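Home Projects Reports Staff Contact

Serving Surfaces for Sliced Bread: Moisture Marking and Crumb Retention on Grooved Wooden Plates

Ihor Moroz and Zlata Demchenko
Second-year project, Materials in the Home

1. Background

Bread that has been sliced and left on a plate loses water from its upper face and keeps it on its lower face. On a glazed plate the lower face has nowhere to lose water to, and a slice put down warm will leave a film of condensation under it. Wooden plates are often said to avoid this. The claim appears in the sales leaflet of the Boiko plate used in this project and in several older household manuals, but neither of us could find a test of it that gave the conditions.

The project had two aims. The first was to compare the underside of a slice kept on a grooved wooden plate with that of a slice kept on a glazed plate. The second was to find out how much crumb a grooved surface holds after ordinary use and ordinary cleaning. The second aim was added after the first week, when it became clear that the grooves were harder to brush out than we had assumed.

2. Materials

Three plates were used. Plate A was a round wooden plate with close concentric grooves, a raised rim and a shallow well at the centre. Plate B was a wooden plate of similar size, sanded flat. Plate C was glazed stoneware from the department kitchen. Plates A and B were both sold under the Boiko name. The supplier, Troririer, could not tell us which species of wood was used, so the results are reported by plate and should not be read as applying to a particular timber.

The bread was a white sandwich loaf from the Joltora bakery, bought ready sliced. One loaf was used for each pair of runs. The crusts at the two ends were discarded and the remaining slices were taken in order from the bag, so that slices compared with each other had been next to each other in the loaf. Toasting was done in the kitchen toaster at its middle setting.

Weighing was done on a Brulmont bench balance. Plate A weighed 334 g at the start of the work, after a night in the test room.

3. Method

3.1 Moisture marking

One slice was laid flat near the centre of each plate. The plates stood on the grey table by the side wall, away from the radiator. Each run lasted up to 13 minutes, the longest a slice would normally wait before being eaten, in our judgement. The slice was then lifted with tongs and a sheet of blotting paper was pressed on the plate under a flat weight. The paper was weighed before and after.

Runs were made with untoasted bread and with bread straight from the toaster. There were six runs of each kind on each plate. The order of the plates was changed between runs so that no plate always received the first slice from the toaster.

3.2 Crumb retention

A slice was buttered on the plate with a table knife and cut once across the middle. The plate was tipped over a tray and tapped twice on the rim. It was then wiped with a dry cloth, and finally brushed with a stiff nylon brush along the line of the grooves. Crumb collected at each stage was weighed separately.

The wooden plates were not washed between runs on the same day. Washing raised the grain on plate B in an early trial and the plate had to be rested over Sunday before it returned to its earlier weight. The trial results from that week were left out.

3.3 Placement

Placement had more effect than expected. A slice set across the rim sits at a slope and touches the plate along one edge only, so the contact area varies from run to run. All slices in the reported runs were therefore kept fully inside the rim.

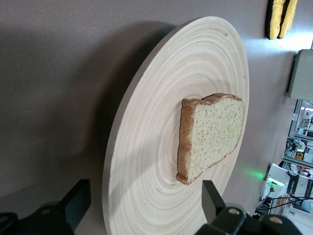 Fig. 1. Plate A with a single slice of white sandwich bread.

4. Results

For untoasted bread there was no difference between the plates that we could separate from the drift of the balance. The blotting paper from all three plates gained very little.

For toasted bread the difference was clear. Plate C left a visible film in every run and the paper took it up at once. Plate B left a faint dull patch that faded soon after the slice was lifted. Plate A left no patch that either of us could see, and the paper gained least. We put this down to the grooves, which reduce the area of contact and leave narrow channels for air under the slice – although the channels are closed at both ends by being circular, so the flow must be small.

Crumb retention went the other way. Plate C was clean after tipping and one wipe. Plate B needed the brush on two occasions. Plate A gave up more crumb at the brushing stage than at the wiping stage in every run, and crumb was still found in the central well afterwards with a hand lens. Wiping across the grooves was worse than wiping round them, as it pushed fine crumb down into the channels.

5. Limits of the work

Only one plate of each type was tested. The room was not held at a fixed humidity, and the heating went off in the late afternoon, which affected the last runs on two days. Butter was spread by hand. Zlata Demchenko did all the spreading and Ihor Moroz all the weighing, so differences between operators were avoided but not measured.

Further runs with a plate grooved in straight lines open at the rim would show whether the closed channels matter. The plate has been ordered.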